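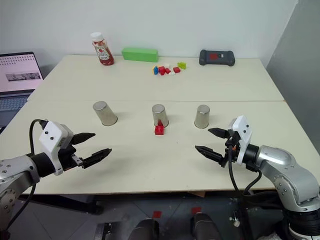
The Briltbridge Cup is an annual cross-country ski race held on the hills north of Briltbridge. It is run in classic technique over two distances, a short course of two laps and a full course of four. The race is open to club skiers and unattached entrants aged 16 and over.

History

The event grew out of a club relay between Briltbridge and the neighboring town of Norerton. The relay was dropped after several winters of thin snow, and the two clubs agreed to replace it with a single mass-start race on higher ground. The first edition drew 30 skiers, most of them from the two host clubs. Entry was opened to outside clubs the following winter.

For its first years the race used a point-to-point route that finished at the Norerton reservoir. Road crossings made this hard to manage, and the route was changed to a loop that starts and ends at the Han meadow. The finish has stayed there ever since, though the approach to it was moved once to give skiers a longer final straight.

One edition was canceled because of rain in race week. Another was shortened to a single lap after high winds brought down trees along the upper section.

Course

The loop begins on flat ground and follows the edge of the meadow before entering the woods. The main climb, known as Rivero Hill, comes in the first half of each lap. It rises in three steps with short level stretches between them, and most skiers herringbone the last step. The top of the hill is 187 meters above the start.

The descent is wide and mostly straight except for one left-hand bend near the bottom, where tracks are not set. Snow on the lower half of the loop tends to be wetter than on the hill, which makes grip wax hard to choose. Many entrants in the short course now use skin skis.

A feed station stands at the end of each lap. Outside help with equipment is allowed only there, and a skier may replace poles but may change only one ski during the race.

Format

Skiers start together in rows. The front rows are filled by results from the previous year, and all others line up by bib number. Men and women start in separate waves in the full course and in a single wave in the short course.

A team score was added later. Each club counts its best three finishers in the full course, and the lowest total of places wins. Ties are settled by the place of the third skier.

Entries open in September and close when the field is full. The record field is 389, counting both distances. Trail work for the next season starts on 1st May, when the upper section is usually clear of snow.

Notable results

Xiaoqing Liao won the women's full course in her first appearance and defended the title a year later in a sprint finish. She later moved to longer marathon races but has returned twice as a guest starter.

Guilan Yan holds the women's course record, set on hard, cold tracks with little wind. She broke away on the third climb and skied the last lap alone. Yan had placed second to Liao the year before - the closest finish in the history of the full course.

Norerton has won the team score more often than any other club.

See also

Cross-country skiing
Classic technique
Mass start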